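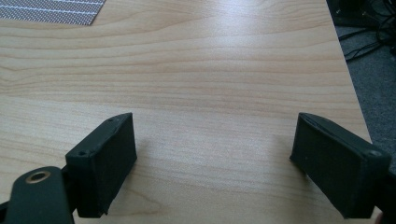
Tabletop with mat at the upper corner, table room, Stilero.

About Stilero

Stilero is a test and specification office for table goods. We write the use sheets, storage sheets and care sheets that go into the carton with placemats, pans, serving dishes and small tables. We do not make or sell any of these goods. Our customers are makers, importers and the purchasing departments of canteens, guest houses and schools.

The office occupies the ground floor of the Venkataraman building. It consists of a table room, a wash room, a store and a writing room. Most of the work takes place in the table room, which is laid out as a plain domestic setting: a table, a carpeted floor, and the items under test. Goods are laid, moved, cleared and put away in the way a household would do it, and the written instructions are checked against what the hands have to do.

What we work on

Our scope is limited to four groups of goods.

Mats. Woven, braided and mesh placemats, table runners and trivets. We check lie, edge curl, color transfer and how far a mat travels when an item is set down or drawn off.

Pans and dishes. Frying pans, shallow casseroles, oval and round serving dishes. We check how the item sits on a flat top, how the handle or rim is reached from a seated and a standing position, and how the item stacks.

Small tables. Square and rectangular tops for private kitchens and break rooms. We check marking, cleaning and the legibility of small items against the surface.

Storage inserts. Dividers, felt pads and upright racks for the first two groups. This group was added when the Fameo rack series came to us for instructions and we found that the rack could not be described without describing the dishes.

We do not test food contact, coatings or heat resistance. Inquiries on those subjects should go to an accredited laboratory.

The Tidine method

The Tidine method is our procedure for describing a table that is laid and then cleared. It has been in use in the office since our second year and is supplied to customers as a set of blank sheets. Each sheet records a starting position, an end position and the moves between them. A move is one item going from one place to another in one lift. Sliding is recorded separately, as it loads the surface in a different way.

The method has 3 levels:

Level A: single item on bare top.
Level B: single item with mat.
Level C: several items with mat, cleared to storage.

Level A is always completed before a mat is introduced. Many faults that are reported as mat faults are already present at level A, for instance a pan with an uneven base that turns when its handle is touched. A sheet with an open fault at level A goes back to the customer before any further work is invoiced.

Positions are given in words, relative to the near edge of the table and to the mat. Measurements are added only when the customer requires them. In our experience the reader of a carton insert will follow "in front of the mat, handle to the left" and will not fetch a ruler.

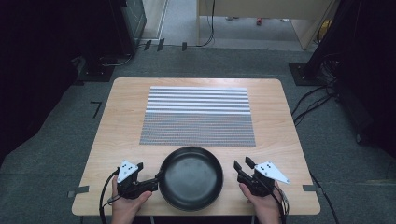
Level B begins with the question of where the pan goes. There are two standard positions, on the mat and in front of it, and the sheet must say which applies. The front position is the harder one to describe, and it is the one most often left out of instructions supplied to us. With the black frying pan it is set as follows: pan near the front of the table, far edge just touching the near border of the mat, short handle pointing left. The mat is wider than the pan, so the pan can be centered on it by eye. The mat type with broad white and gray stripes in its upper portion and a dense gray weave below is well suited to this, as the change in pattern gives the writer a second reference. We write "striped part away from you" and the orientation is fixed.

The front position is specified for pans that are to be picked up again at once, and for tops where the customer wants the mat kept clear for a plate. It is not specified for a pan straight from the burner. Sheets for the front position carry the line "Let the pan cool before setting it on the bare top," in the same type size as the rest.

A handle to the left is recorded as a left-hand lift. The right-hand version of the same sheet is a mirrored text and is checked separately. Mirroring by search and replace has produced errors in the past, mostly in sentences where "right" did not refer to a side.

Tabletops

The standard top in the table room is a square one with rounded corners and a light wood grain. It was selected for three reasons. Dark items are easy to locate on it. Rounded corners do not catch the border of a runner. The pale, smooth finish shows residue when viewed at a low angle, which allows the cleaning sheet to be checked without special lighting.

A light, smooth top also has a drawback, and customers who order similar tables should know about it. Where light reflects off the finish, the grain washes out, and a pale or transparent item placed in that area is difficult to see. For glass and white ceramic we change the position of the table or lay a dark runner. The sheet then states that a runner was used.

Top care as specified in our standard sheet:

Remove all items by lifting. Do not draw pans across the surface.
Wipe with a damp cloth along the grain.
Wipe again with a dry cloth.
Inspect from the short side, then from the side opposite the window or lamp.
Enter any mark on the surface sheet, with position and direction.

Direction is given relative to the grain. A mark that runs across the grain remains visible at more angles than one that runs with it, and purchasing departments have asked us to keep the distinction.

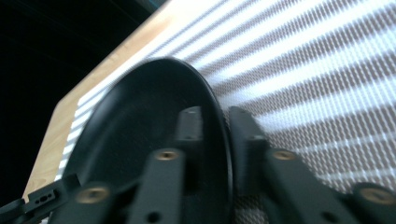
Text: Ozan Altıntaş, technical writing

Shallow dishes and the rim grip

Shallow dishes without a handle are described by the rim. A raised rim offers an inside face and an outside face, and a grip that takes both holds the dish firmly with little contact on the inner surface. It also leaves the dish free to tilt. For an empty dish that is acceptable, and when the dish is going into an upright rack it is useful. For a filled dish it is not, and the sheet must call for support from below on both sides.

I write these sheets in a fixed order: grip, lift, tilt, travel, set down. If a step does not occur, it is still listed, with the word "none." Customers have asked for the empty steps to be removed to save space. We keep them in the working sheet and remove them from the carton insert.

Dark matte interiors need a separate note. Dust and dried water show on them as a lighter gray sheen, which users tend to report as wear. Before a complaint about surface wear is accepted under our review service, the user is asked to wipe the dish, turn it to the light and look again. The wording of this request went through 13 versions before it read as an instruction and stopped reading as an accusation.

For oval dishes the sheet also names the end at which the dish is held. "Long end" and "short end" were tried and rejected. Readers were unsure whether the long end meant the end of the long axis or the long side. We now write "at the narrow end" and "at the middle of the long side," and these two expressions are used in all sheets, including those for the Fameo racks.

Terms

Border: the outer edge of a mat, including any stitched or bound strip.
Rim: the raised edge of a pan or dish.
Near, far: always as seen by the person at the table.
Lie: the degree to which a mat stays flat with nothing on it.
Set down: the item is released. An item that touches the top but is still held is not set down.
Clear: the top is free of items named on the sheet. A mat stays unless it is named.

How a commission runs

The customer sends two pieces of each item, 2 copies of any existing instructions, and the carton if there is one. One piece is used for the handling work. The other is kept in the store, unused, for comparison. Items are returned on request at the customer's expense. Items that are not requested back are kept until the sheet is issued and are then disposed of.

Intake is by appointment at the side entrance of the Venkataraman building. Cartons over the weight printed on the intake form must be announced beforehand.

Draft sheets are sent as plain text, without layout. The customer returns comments in a single file. Comments on layout are noted but are not dealt with at this stage. After the text has been approved, the sheet is set, proofed and issued with a sheet number and a revision letter.

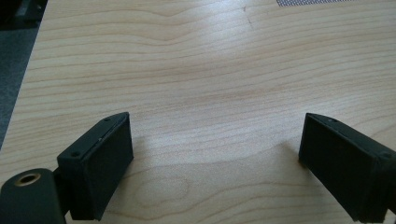 Last changed: May 2024

Changes to this page: section "Tabletops" extended, intake entrance corrected. The price list was revised in April and is available from the office. Tidine sheets issued before the revision remain valid, with the exception of the surface sheet, which now has a separate line for short dark marks on light tops. The old surface sheet offered only "scratch" and "stain," and a writer who cannot decide between the two by looking should not be made to choose. The new line reads "mark, nature not determined," followed by position and direction. After cleaning, the entry is either moved to one of the other lines or left where it is.

Contact

Stilero, Office for Table Goods
Venkataraman building, ground floor, side entrance for deliveries
Questions on sheet texts and terms: Ozan Altıntaş
Questions on commissions and returns: front office
Blank Tidine sheets, levels A to C, are sent free of charge to current customers. Please state the sheet number and revision letter in all correspondence.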